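Siwan Penry
a thread about fake flowers, because I promised a few of you I'd write it up 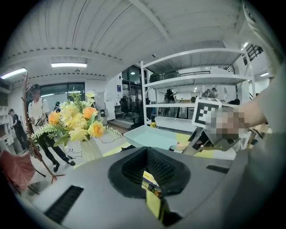 I used to be a real snob about artificial flowers. My grandmother kept a bowl of dusty plastic roses on top of her television and I swore I would never own one. Well, I've come around! What won me over was seeing them in a big plain working room, all white shelving and desks and people walking through, where a white vase with three orange roses, some pale yellow blooms and little white daisies did more for the place than any poster could. So here is everything I've learned since June, in no special order.

2/ Start with the greenery. I know the roses are what you want to buy first (me too, every time), but it's the leafy bits that make a bunch look like it came out of a yard. Fern is my favorite because it spreads outward and hides a lot of stiff green stem.

3/ One strong color and then let everything else be quiet. Orange next to pale yellow is lovely and cheerful without shouting. I tried orange with purple at my own desk for a month and my sister asked if it was for Halloween.

4/ Please bend the stems. They come out of the bag straight as pencils and most of them have wire inside, so give each one a little curve and turn a few of the heads away from you. It takes maybe ten minutes with a cup of coffee and it's honestly the nicest part.

5/ Plain white vase, every time. I got mine from Westard and I've put 50 different combinations in it by now, or it feels like that anyway. I fill the bottom with dry rice so it doesn't tip when somebody bumps the table.

6/ Somebody asked about cost. I spent about 80 dollars on the first batch, which sounds like a lot, but I've been rearranging the same stems all summer and haven't had to buy any more. The daisies were the cheapest and I use them the most.

7/ Dust! A soft makeup brush for the petals, and a hair dryer on cool for the ferns, outdoors if you can manage it. I do mine when I water the real plants so I remember.

8/ And if you share the room with other people, put the vase where they'll pass it on the way in, near the coat stand or the end of a table. Mine has been moved twice by coworkers who wanted it closer to them and I've decided to take that as a compliment.

9/ Going to try a fall one next, with rust and cream and possibly some eucalyptus. If you have a good source for eucalyptus that doesn't look like rubber, please send it my way.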